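Chapter 6
Who Pays for the Wires?

In this chapter:
Why your electricity bill has a part that doesn't move
Postage-stamp charges and distance charges
What happens when a big new customer turns up
The Ullport connection queue

I grew up in a house where the electricity bill was read aloud at the kitchen table, usually in a cross voice. My father could forgive the price of a unit, because a unit was something we'd used. What drove him up the wall was the standing charge. "We were away all of January," he'd say, "and they've still charged us!" I was twelve and I thought he had a very good point. I've since spent most of my working life on network pricing and I still think he had half of one.

We spent Chapter 5 on how the wholesale price of power gets set, hour by hour, by whichever plant is the last one needed. I hope you got on with it, and if you skipped the worked exercise on the evening peak, do go back, we'll lean on it later. Now we're moving on to the dull grey stuff between the power station and your kettle: pylons, cables, transformers, the humming box at the end of the road. It costs a fortune to build and very little to use once it's there, and that one awkward fact is behind nearly every argument in the pages ahead.

Think of a village, which I'll call Vollasham, at the far end of a long line. It has 603 homes. The line has to be thick enough for the coldest evening of the year, when everybody is cooking and heating at once, and for the rest of the year most of it sits idle. If we charge only by the unit, the family with the holiday cottage pays next to nothing towards a line that was sized partly for them. If we charge everyone the same flat amount, Mrs Kinyua in her one-room flat pays as much as the farm with the grain dryer. (Stella Kinyua is my old office mate, she has agreed to be in the book and she'll be back in Chapter 9 with a heat pump.) Neither answer feels fair, and most countries end up with a muddle of the two.

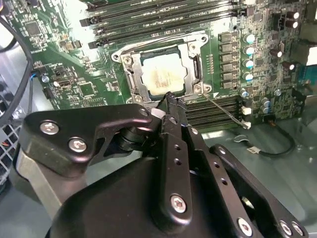

Then there's distance. Should Vollasham pay more than a home next door to the power station? Under a postage-stamp charge, no: same price wherever you live, like a letter. Economists tend to grumble at this, as it gives nobody a nudge to build a factory near the supply. People who live at the end of long lines like it very much indeed! I go back and forth, and you'll be able to tell which mood I was in from section to section.

Now suppose a large cold store wants to move in and needs 50 megawatts. The existing line can't carry it, so a new substation is needed. A "deep" connection charge makes the cold store pay for everything its arrival sets off, right back up the network. A "shallow" charge makes it pay only for its own bit of cable, and the rest is spread over all of us. Please learn these two words now, they come up constantly.

My main case study is Ullport, where 749 projects, mostly wind and batteries, were waiting for a connection when the new queue rules came in on Thursday, April 1, 2021. Lina Salameh and Narayanan Mathew let me use their notes on it, and they disagree with each other all the way through, so I've left both sets of comments in the margins. Some of the projects at the back had been given connection dates as late as 2047. You might like to guess, before turning to section 6.4, how many of them had even got planning permission.

A word on the sums. There's some algebra in 6.3, none of it worse than sharing out a restaurant bill among people who ordered different things. Do it with a pencil.

6.1 Fixed costs and the cold evening

Let's start with a single line, a single village and no wind farms at all. The line costs the same each year whether anyone switches on a lamp or not. Call that cost F.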